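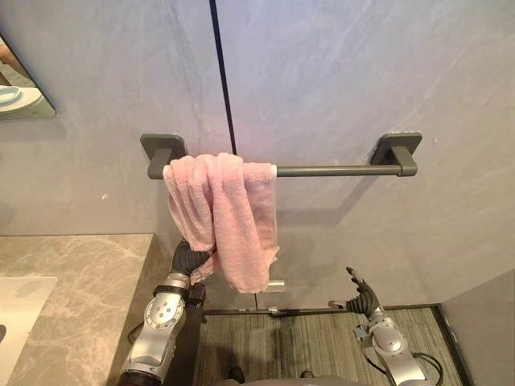 Lech Ostrowski
Lead builder and corresponding author, Zalewska Shared Workshop, Itstead

4. Cloth handling on the Flotavus platform

4.1 Platform and workspace

Flotavus is a two-armed robot assembled by members of the Zalewska workshop. The mechanical build is covered in Section 3. This section deals with the cloth tasks, the cameras used for them, and the changes we made to the hands once the tasks were under way.

We chose towels as the test item. A towel is soft, it changes shape every time it is touched, and it can be dropped without damage to the robot or the floor. It also has no fixed front or back. A controller that expects an object to have one pose does badly with it, and ours did at first.

The bathroom workspace has a wall-mounted towel bar next to a marble countertop with a sink. The bar is dark gray and sits in front of a gray wall, so its edges are weaker in the head camera view than we would like. The pink towel is much easier to separate from the wall. Most of our early mask errors were on the bar and the brackets, and very few were on the cloth. There is also a mirror over on the left side of the view. We mask out that corner before any segmentation is run. A reflection of a towel is still a towel to the detector, and in May it sent the left arm toward the glass more than once before we added the mask.

4.2 Cameras

The head camera gives the planner its view of the bar, the towel and both arms. It is used for choosing which hand to send and where on the cloth to send it. When a hand closes on the towel, the fingers and the bunched cloth hide the contact from this camera. In the opening image the left hand is closed on the lower left part of the towel, and very little can be learned from that view about how much cloth is inside the grip.

The wrist camera covers that gap. It looks past the knuckles toward the fingertips, and the thumb takes up a large part of its view. We tried a mount farther out to the side, which showed more of the table and less of the hand, but it struck the countertop during low reaches. The present mount is closer in. It has not been hit so far.

The two cameras are not treated equally. The head view is used until the hand is close to the cloth, and the wrist view is used after that. We did try feeding both views to the controller through the whole reach. The motion was slower and the grasps were no better, so the simpler scheme was kept.

4.3 Grasping

Each attempt has four stages: approach, close, lift and hold. The hand comes in open, with the thumb set apart from the fingers. The close command ends on a motor current limit, with no target for finger position. We use this limit because folded cloth varies in thickness, and a position target that works on a single layer will stall on a bunched one. The limit is set low at the start of the close and raised when the lift begins.

The free hand is kept open and away from the towel while the other one pulls. Earlier versions let it rest on the bar for support. That helped with sway in the torso, but it pulled on the brackets, and we did not want to repair the wall.

The same grasp code is used for cloth lying on a table. The approach is different in that case, as the surface is directly under the cloth and the thumb can reach it before the fingers do. Figure 2 shows the hand from the wrist camera with the thumb tip over one end of a piece of pink fabric. The fabric is out of focus at this distance. We do not correct for this. The controller only needs to know which side of the thumb the color is on, and a soft edge is good enough for that.
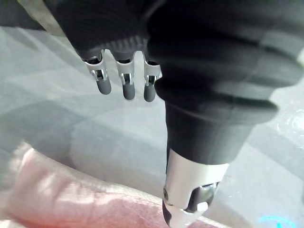

Figure 2. Wrist camera view of the hand above a light tabletop. The silver thumb tip is close to the pink fabric at lower left.

Bright metal is a problem in this view. The silver brackets on the fingers and the end section of the thumb reflect the room lights, and the auto exposure reacts to them when the hand turns. We fixed the exposure by hand at the start of each session. Matte tape on the brackets would be a cleaner answer, but the tape we tried caught in the joints.

4.4 Hand wear and repair

The hands were run on a Zuneck driver board with our own firmware. After 2000 close commands we took them apart for inspection. The rubber fingertips were in good shape. Most of the wear was at the thumb, where the lower joint had picked up side play. We tightened the pivot, checked the screws along the digit, and added a short test at power-up that moves the thumb through its range and logs the current. A rise in that current now tells us to open the joint before the next session.

Lint was the other fault. Terry cloth sheds, and the fibers gather wherever there is an exposed hinge. We clean the hinges with a soft brush when a session ends. A cover over the knuckles was considered and dropped because it made the cable run hard to get at.

4.5 Limits of the setup

All of the cloth work was done with one style of towel and under the same lights. We have no results for thin fabric such as bed sheets, and none for dark cloth against a dark bar. The bar height was not varied either. A reader who wants to repeat the work with a higher bar will need to check shoulder clearance first, using the joint limits given in Section 3.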